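Against the Matching Set

27 Jan 2018

I own bowls that have never met each other's relatives, and I love every one of them. A friend's new apartment had a full stack from Nesa, 4 sizes, all one gray, and I admired it for a whole evening. Then I went home, ate soup from my own odd bowl, and felt much better!

My case is simple. A mixed shelf is easier to live with than a matched one, and a lot more fun. Break one bowl of a set and you start hunting for a replacement (Tromside changed its glaze the year after I bought mine, and the hunt took me until July). Break one from a mixed shelf and you get to go shopping.

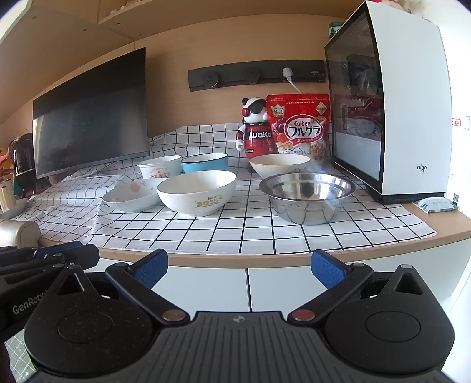

Then there is the matter of shape. Sets give you one idea in several sizes, and food has more ideas than that. I want a shallow bowl for sliced fruit, a deep one on a foot for noodles, and steel for anything that needs whisking hard. Steel is the one I'd rescue first – it's light, it bounces, and it doesn't mind being dropped in the sink. Cereal I'll eat from whatever is closest, and granola late at night tastes wonderful out of almost anything.

People tell me a mixed table looks messy. I think it needs one calm thing underneath, and a plain checked cloth does the job beautifully. Black lines on white go with pink flowers, with blue, with a yellow rim. Leave the wrinkles in! An ironed cloth makes everybody sit up too straight, and I like guests who reach across for seconds.

I'll give the other side this much: sets stack better. My Skála bowl sits on nothing and nothing sits on it, so it gets a corner of the cupboard to itself. I still wouldn't trade it for a whole shelf of Brasgate.

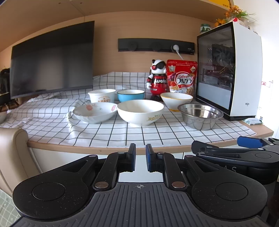
Where to start

Buy one bowl. Pick it up first and see how it feels in both hands, then use it every day for a week before you buy another. Secondhand shops are terrific for this, especially the low shelves at the back where the single pieces end up.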